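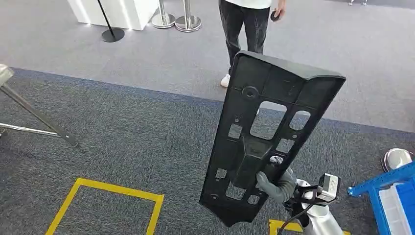
Last changed: July 2020

Thread on the robot budget, for everyone who keeps asking when we're signing.

1. We're looking at one humanoid from Lorov to move molded panels at the Borkasthorpe site. Big black ones, ribbed on the back, full of cutouts. Awkward to hold even for people.

2. Yes, the hand can hold one upright by a rib. Fine. My question is how many it can hold in a shift, and Lorov's answer was a brochure.

3. The quote has the robot on page one and the rest on page six. Spare fingers, extra. Wrist sensor replacement, extra. Training for a second operator, extra.

4. Add those up and the price climbs 40 percent. I redid the sheet in February and again last week. Same result both times.

5. Solleck quoted a plain arm on a fixed base. No legs, no fingers, dull as a toaster. Delivery in 10 weeks, and they put the service rates in writing.

6. "But the humanoid can do other jobs later." Which ones? I asked for a list. Still waiting — it may be a short list.

7. Also budget for the floor. Tape squares are cheap. Moving racks so a machine has room to turn is not, and neither sales rep had a line for it.

8. What I want before any deposit: 96 hours on our own panels, our own shelving, our people at the controls. Every drop logged, every time a person steps in logged.

9. Harms offered a rental at 30 days minimum. Pricey per day, but I can send it back. I like things I can send back.

10. So no, we're not signing this month. If Lorov agrees to the trial I'll post the log, good or bad.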